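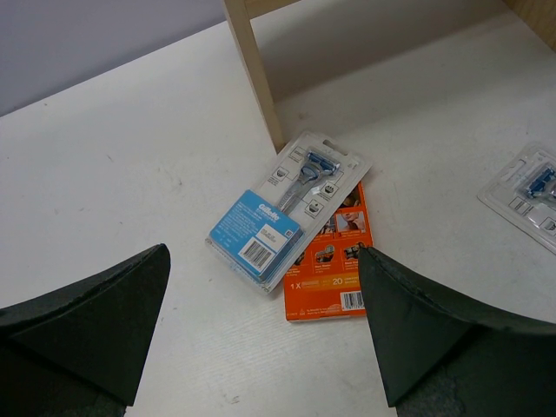 Open day at Vilela, notes and a question
From: Laiba Shaikh
To: shop-automation list
Date: 7/10/24

Hi all,

Back from Vilela and still buzzing! The picking demo was the best part – razor blister packs and an orange box on a white table, one lying partly over the other, and a two-finger gripper to sort it out. Emiliano Esquivel ran it and let us rearrange the items ourselves. I stayed for two rounds and would have stayed for more.

Razia Kiani wrote:
> Is it worth the drive? And do they use real retail
> packaging or just plain blocks?

Real packaging, Razia, Gillette packs with the barcodes and all. Clear plastic was what I most wanted to see. Go in December if you can, they plan to open again then. Does anyone have a contact for parking?

Laiba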